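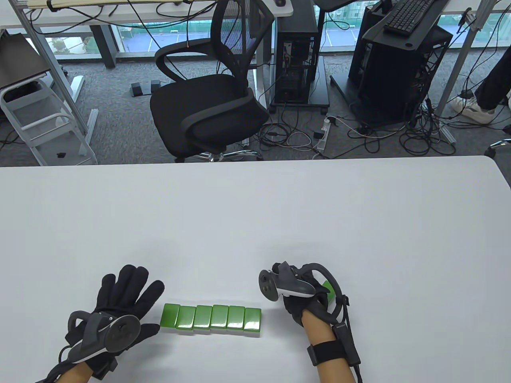
July, 14:20. Tile rows, white table.

Green-backed pieces from the Vetine set, green face up, long edges touching. Row of six on the table, a seventh in the right hand. The aim is a straight strip with no gaps, so that the row can be pushed along as one piece.

The strip drifts towards the front edge at its right end. Try squaring it against the Tondell rule before adding the last piece. Gloves stay on throughout. Two passes per row, then break up and start again.

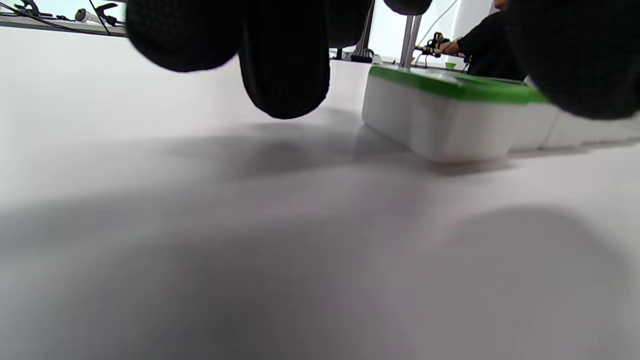 Black knit glove over the row, green top nearest, table level.

The green faces are glossy and the overhead light bounces off them. Check the gaps from the white layer instead.

To do: ask Pangaribuan for a second set. Return the Pakport tray. Log row 2 separately.

Workshop notebook, Pakport bench. Contact the bench desk for corrections. Back to top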